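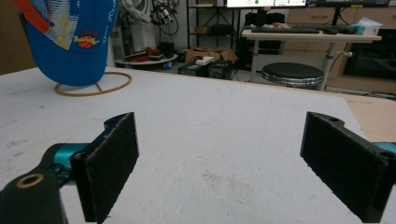 Felt pads on hand-held grippers: what goes in the bench rules?

padlock_and_tweezers
I have been handed the job of writing one page of bench rules for our hand-held gripper sessions. One page was Mererid Howells's only condition, and she has seen what I do with two. Current draft:

1. Table clear except for the item being handled. Clutter on the floor and desks behind is fine, clutter on the tabletop is not.
2. Fingers start open, with nothing between them.
3. Pads checked before the first run and after every 14 runs.
4. Soft goods (caps, gloves, cloths) get set down a different way each time.
5. Anyone can call a stop, no explanation owed.

What am I missing? We use black felt-type pads and a plain white table.

gantryghost
Rule 3. Checked for what? If you write "check the pads," people will look at the pads, confirm they are still pads, and tick the box. Say lint, lifted corners, bald spots. Felt picks up everything. We had one at Erent that could have been entered in a cat show.

padlock_and_tweezers
Fair. Changed to "check pads for lint, lifting and wear; replace if any felt is missing."

sorenotsorry
I'm going to be difficult about rule 1. You want the tabletop clear but the room can look like a yard sale? The room is in the recording too. Ours at Prultora had to have the monitors off and the stools pushed in before anyone touched a tool.

gantryghost
And how did that go?

sorenotsorry
It went fine for 9 sessions and then people stopped doing it. That doesn't make it a bad rule.

gantryghost
It makes it a rule with a half-life. I would leave the background alone, cables and cardboard boxes included. The places these things end up working will not have been tidied by sorenotsorry.

T_Joly
Timothée Joly here, I maintain the Gisano checklist, so blame me for that one. We split it in two. Background: leave it, but nothing personal on a lit screen and no paperwork you can read. Floor where the operator walks: clear, always, and that one is a safety rule so it sits in a separate box at the top. Somebody walking around a table watching two fingertips does not see a stool.

padlock_and_tweezers
Stealing the separate box. Does a scuffed table matter? Ours has gray smudges and scratches all over it and I have one colleague who wants it repainted before October.

T_Joly
No. Wipe it so there's no grit for the felt to collect, then leave it. A freshly painted table stays that way until lunch.

sorenotsorry
Disagree, mildly. If the marks are in the same place for every run, move the table or move yourself. Otherwise you have a landmark.

T_Joly
Moving yourself I can accept. I am not putting "rotate furniture" in a document with my name on it.

mkhize_bench4
Rule 4 needs teeth. "A different way each time" means two ways, alternating. We print five placements on a card: crown up, crown down, on its side, brim toward you, brim away. Operator draws a card. It feels silly for the first hour. Also decide whether loose bits like string or rubber bands count as part of the item, and write it down. We lost most of an afternoon to that argument.

padlock_and_tweezers
How did the argument end?

mkhize_bench4
If it's on the table at the start of the run, it goes in the notes. Both sides felt they lost.

gantryghost
Can we talk about rule 5? It's the only good one and it's last.

padlock_and_tweezers
It's going in the box with the floor. I am now at one page plus four lines, and Mererid has asked whether I've considered smaller margins or a shorter rule 3.

sorenotsorry
Cut rule 2. Everybody starts open.

mkhize_bench4
Everybody does not start open. Keep rule 2.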